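Drenell Neighbourhood Lunches
Progress report to the Weerakoon Fund
4 October 2019
Prepared by Wissam Geagea, project coordinator

Period covered

The report covers the second half of the grant year, from the start of July to the end of September. The first half was reported on separately and I have not repeated those figures.

What we have done

The lunches have run every week at the Patberg Street hall, apart from one week in July when the hall had no hot water. We have 64 people on the register. Most live within walking distance, and the rest come in on the Naltport bus, which stops outside the chemist. The timetable changed in the summer and the bus now gets in at ten to twelve, so we have moved the serving time back to a quarter past. A few regulars did not like this at first. Attendance dipped for two weeks and then came back.

The menu is still soup, a main dish and fruit. We tried a cold menu during the hot spell and people ate less of it than we had hoped, so we went back to cooked food even on warm days. Lentil soup and the chicken and rice are the two dishes that never leave anything over.

We also began the home visits that were promised in the application. These are for people who used to come to the lunches and have stopped, usually after a fall or a stay in hospital. We have made 13 visits so far. Each one lasts an hour or so and is mostly tea and talk, with a short form filled in at the end.

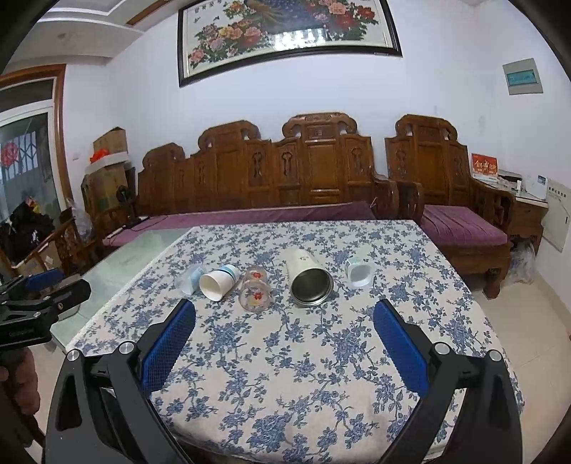 The form asks about heating, stairs, shopping and who the person sees in a normal week. Four of the people visited have since come back to the lunches with a lift from another member. Two were put in touch with the district nurse, at their own request. The others are happy to be visited but do not want to come out at present, and we have agreed to call again before Christmas.

Problems

The visits take longer to set up than we planned for. People do not always answer the phone to a number they don't know, and we now send a card first — a plain one, with a name and a time on it. It has helped, but it adds a week to everything. We had said in the application that we would reach 20 households by the end of September and we have not done so. I expect us to get there in November.

The hall kitchen still has only one working oven. The landlord has been told twice in writing and has promised a date.

Money

Spending on food is in line with the budget. Travel is under, as the visits started late. Hall hire went up in July, which we had not allowed for. We would like to move £600 from travel to hall hire to cover the increase up to the end of the grant year, and I would be grateful for your agreement in writing before the end of the month. The full accounts are in the attached sheet. The line marked "sundries" is mainly foil trays and washing-up liquid, plus the replacement urn tap.

Next three months

We will finish the first round of visits and start the second. The Christmas lunch is booked for the larger room at Patberg Street, and the primary school has asked whether its choir can come — we have said yes, subject to numbers. The member survey goes out with the November menu, in large print this time. I will send you the results with the final report.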